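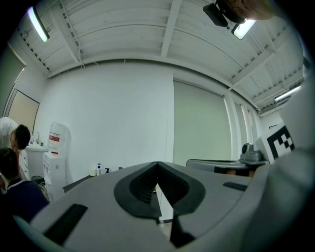

Trudska
Contributor, Plitgate Open Encyclopedia (robotics pages)

Demonstration gathering (hand-held)

Demonstration gathering is the job of collecting examples for a robot to learn from, and in the hand-held kind a person does the chore with a gripper they carry themselves. I've edited this page since April, so forgive me if I get a bit carried away!

The tool is a gray shell with two black fingers that close in a V, and a wide-angle camera rides along with it. Every example (we say "episode") starts when the fingers leave the rest position and ends when the object is let go. The camera sees a huge amount of room at once, ceiling lights and roller shade and all, and the learner gets the whole view, bent edges included. People at the sink, a water dispenser, pump bottles standing on a dark table – it all goes in, and I like that, though Kerr's handbook tells you to crop.

Sizes of sets vary a lot. The first Dimix set had 900 episodes over 8 chores, and after checking, 277 of them were thrown out, mostly for lost tracking. Another 178 were kept but trimmed at the start (people hesitate, me included).

Tracking is the fussy part. Many rooms have a square marker board with a black-and-white pattern, so the position of the tool can be tied to the position of a robot arm. Plain white walls give the tracker very little to hold on to, and I'd turn toward something busier before starting an episode.

There's a long argument on the talk page over whether slow, careful examples beat fast, natural ones. I'm on the fast side. The section on two-handed work still needs writing, and sources are welcome.

See also: Episode trimming; Marker board; Wide-angle lens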